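Why did the hand keep closing? Report on the finger fault in the two-arm sorting rig

Student project report
Submitted January 26, 2024
Project supervisor: Barry Holroyd

1. Background

The task we were given sounded easy. Small metal parts lie on a bench, a robot hand picks one up, and the part goes to where it belongs. The hands were already mounted when we took the project over, and so was most of the control program, which had been written by the group before us and is known in the lab as Jarkudik. Our job was to make the picking reliable enough to run for a full session without a person standing by.

We did not manage this. For most of the project we were chasing a single fault, and the report is mainly about that fault, what we were told caused it, and why I do not fully believe the explanation we ended up with.

The handover notes say the rig was "tested and stable". I could find no record of what the test was. There is a folder called May with log files in it, but the files hold start times and nothing on force or finger position. I would advise any later group to treat the word "stable" with care unless there is a number beside it.

2. The fault

On the second week of trials a finger on the left hand carried on closing after it had been told to stop. The part in its grip, a thin bracket, was bent. Nobody was hurt, and at the time we put it down to a bad command. We sent the same command again and the finger stopped where it should.

It came back nine trials later, then not for two whole days. That pattern, or lack of one, is what made the work slow. A fault that shows up each time can be found in an afternoon. This one seemed to wait until we had changed something, so that each change looked for a while like either the cause or the cure.

What the logs show in every case is the same. The stop command goes out. The hand replies that it has been received. The motor current then stays up when it should drop, and the finger goes on pressing until the program gives up waiting, which took 738 milliseconds in the worst case we logged. That is long enough to bend a bracket and long enough to pinch a finger badly. We had been reaching in to straighten parts between picks while the hands were powered, as the earlier group had done, and with hindsight this was careless. 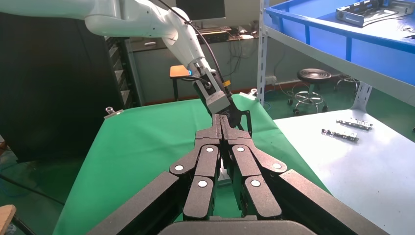
Figure 1. Black multi-fingered hand over the green cloth, with the white arm and its own gripper beyond.

3. What we were told

There were two explanations going round before we had measured anything.

The first was heat. The idea was that the finger motors warm up over a session and the current reading drifts, so the controller thinks the finger is pressing less hard than it is. It is a sensible idea and I wanted it to be right, as the fix would have been a rest between runs. But the first fault came within minutes of switching on, and the longest session we ran, 600 picks with hardly a pause, had no fault in it at all. The supporters of the heat theory then said the fault must be caused by the motor being too cold. A theory that covers both warm and cold motors does not tell us much.

The second was the cloth. The cloth over the bench creases easily, and a fingertip can catch in a fold. If that happens the motor has to work harder and the current will rise. This is true, and we saw it happen. What it does not explain is why the current should stay high after a stop command, or why the fault also came up twice with the hand lifted clear of the bench. We pulled the cloth tight anyway. It made picking neater and had no effect on the fault.

4. What we measured

We wrote a small test that opened and closed one finger over and over with nothing in the grip, and logged the command, the reply and the current. We then ran it in 4 different set-ups: the hand alone, both hands together, one hand with its arm moving, and everything moving at once.

With the hand alone there were no faults. With both hands and the arms held still there were none either. With one arm moving there was one. With everything moving there were several, and they were bunched towards the end of long arm movements.

This pointed to either the cable or the message traffic. When the arm reaches out, the cable to the hand is pulled and bent. At the same moment the controller is sending far more messages than usual, and some may arrive late or in the wrong order. The two things always happen together in normal use, and that is the difficulty.

To pull them apart we did the following. We held the arm still and flooded the line with dummy messages, to copy the traffic without the bending. Then we switched off the extra messages and moved the arm slowly by hand, with the drives off and the finger test running, to copy the bending without the traffic.

The dummy messages gave 2 faults in a morning. The bending gave none. On this evidence the cable is innocent and the fault lies in how messages are queued.

5. The fix, and my doubts about it

Jarkudik puts all messages for a hand into one queue. A stop command goes to the back of it like anything else. If an older "close" command is still waiting, and the reply from the hand is matched to the wrong one, the program can believe that a stop has been carried out when it has not. We changed the code so that a stop empties the queue first and is sent twice. 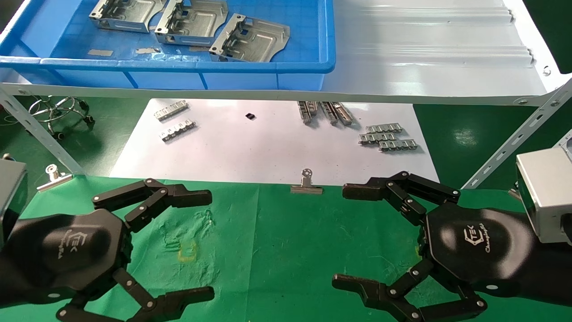
After the change we ran the full routine for three sessions and had no fault. The rest of the group regard the matter as closed. I do not, for these reasons.

Three clean sessions is not many. Before the change we once went two days without a fault and were just as pleased with ourselves then.

The bending test was weak. Moving an arm by hand is gentle, and a cable that is pulled hard and fast may behave quite differently. We did not have the nerve to try it at full speed with the spare cable, of which there is one.

The fault was first seen on the left hand and was seen there more often than on the right. Both hands use the same code. If the queue were the whole story, I would expect the two to fail equally often. The group's reply is that the left hand does more of the work, and it does, but we have not checked whether it does enough more to account for the gap.

Lastly, sending a command twice is a patch. It hides a lost message very well. If there is a loose connection somewhere, the second copy would get through most of the time, and we would see exactly the result we are now calling a success.

6. Safety

Whatever the cause, the fault showed that the stop in the program cannot be relied on to protect hands. It was never meant to, according to the supervisor, but everyone on the project had been treating it as if it was.

We now work to these rules, which are taped up by the door:

Drives off at the switch before anyone reaches over the bench. A pause in the program does not count.
One person runs the program and the same person calls out before a start.
A bent part is left where it is until the drives are off.
Every fault is written down at the time, with the log saved, even if the next run is fine.

The last of these is the one we have been worst at keeping. At least one early fault was never logged at all – I know of it only from a remark over lunch – and it may well have been the most useful of the lot.

We also looked at adding a current limit outside the main program, so that power to a finger is cut if it presses too hard for too long whatever the software believes. Barry Holroyd was in favour. The group was split, mainly over the time it would take, and it was left out. I think this was the wrong choice and would put it first on the list for whoever comes next.

7. What remains to be done

Run the old code and the new code on alternate days, without the operator knowing which is loaded, until there are enough faults to compare.

Swap the left and right cables and see whether the fault moves with the cable.

Send the stop once only, with the queue fix still in place. If the fault returns, the queue was not the cause, or not the only one.

Build the outside current limit.

Record finger force in every log, so that a future report does not have to guess at it from motor current as this one has.

The changed code, the finger test and all logs from the second week onwards are in the project folder. The logs from the first week were overwritten by our own test script and cannot be recovered.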